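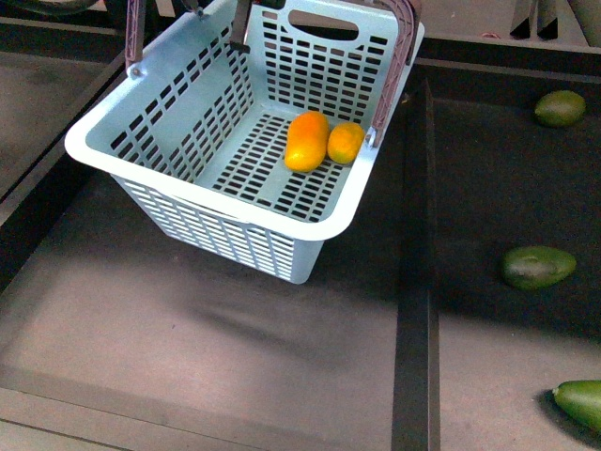 Section 4: Setting up the school meals record

Fluneo keeps a daily record of what is served at each school and checks it against the menu standard your district has chosen. Set up one school fully before you add the next.

You will need the school's pupil roll, the current menu and an administrator login.

1. Sign in and open Schools, then Add school.

2. Type the school name as it appears on the roll. Skiltbridge Primary and Skiltbridge Infants are separate entries and must stay separate.

3. Enter the number of pupils. Use the full roll, including pupils who bring a packed lunch. Skiltbridge Primary, for instance, is entered as 1770, with no comma.

4. Choose a menu standard from the list. If your district has its own, pick Custom and upload the file.

5. Under Drinks, tick every drink on sale, including those in vending machines. Plain water is already ticked.

6. Under Allergies, name two members of staff who will receive alerts. Both must have a working email address.

7. Press Save, then Send test alert. Each person should reply within the day.

Note: Menus run on a two-week cycle unless you change this under Settings. Changing the cycle later clears any menus not yet served -- past records are kept.

Note: Snack sales and breakfast clubs are recorded on their own page. See Section 6.

Caution: Do not use the allergy alerts in place of the kitchen's own written list. Alerts are not sent while the system is offline.

Caution: Only one person should edit a menu at a time. The last version saved replaces the earlier one without warning.

If the test alert does not arrive, check the spelling of the address and repeat step 7. For further help, write to Imani Lindqvist at the Fluneo support desk and give the name of the school.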